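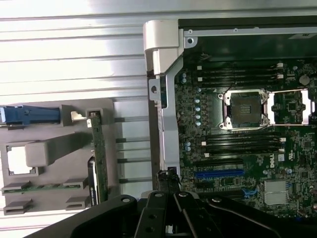
# Jenside Teardown Kit: review data, Erkville bench

Wrist-camera episodes from our trial of the Jenside Teardown Kit, a gripper, camera and software bundle sold to people who take old computers apart for a living. The brochure says it will "join your team in an afternoon." It joined ours in April, over several afternoons.

We recorded while deciding whether to buy. The recordings are released here because they may be more useful than our opinion, which is also included.

## What's in it

| Item | Value |
|---|---|
| Episodes | 1,287 |
| Written step notes | 2,526 |
| Grippers tested | 2 |
| Camera | wrist-mounted, color |
| Machines | desktop workstations, side panel off |

Folders:

- `episodes/` — one folder per attempt, good or bad
- `notes/` — plain text, typed by whoever was at the bench
- `jakab/` — settings for Jakab, the control software that ships with the kit
- `splits/` — train and test lists, divided by machine

The two grippers are the stock Jenside one and the Hirken, sold separately for reasons that become clear when you try to pick up a small screw with the stock one.

## Tasks

- `latch_open`: release a plastic latch on a drive bay
- `dimm_out`: open both tabs, lift the memory module
- `coin_cell`: remove the board battery
- `cable_clear`: move loose cables out of the way
- `survey`: move over an open chassis and touch nothing

`survey` has the best success rate. Many boards in that set were stripped before recording, with the processor socket and memory slots already bare, so there wasn't much left to get wrong.

## The product, briefly

Good: the mount is stiff, the camera cable survives, and Jakab restarts quickly. We know this last part very well.

Less good: the fingers cast a shadow right where you want to look, and shiny metal behind the work sends the auto exposure into a sulk. Lock exposure before you start. The setting is under "Advanced," then "Other," then "Advanced" again.

The manual covers unpacking in great detail and calibration in one sentence.

## Known problems

- Step notes vary in tone. `got it` and `got it, sort of` are separate labels and we have left them that way.
- Some `coin_cell` episodes end with the battery out of view. These are marked `dropped`.
- Gripper force is logged in Jenside's own unit. We asked what it was and received a second brochure.
- Bright, ridged metal surfaces confuse the depth estimate. Don't trust depth near them.

## Use

Fine for training and testing. Please don't use the success rates to compare Jenside with other vendors; we tried one kit, on one bench, with our own lamps.

Bug reports go in the tracker. Include the episode folder name and the Jakab version.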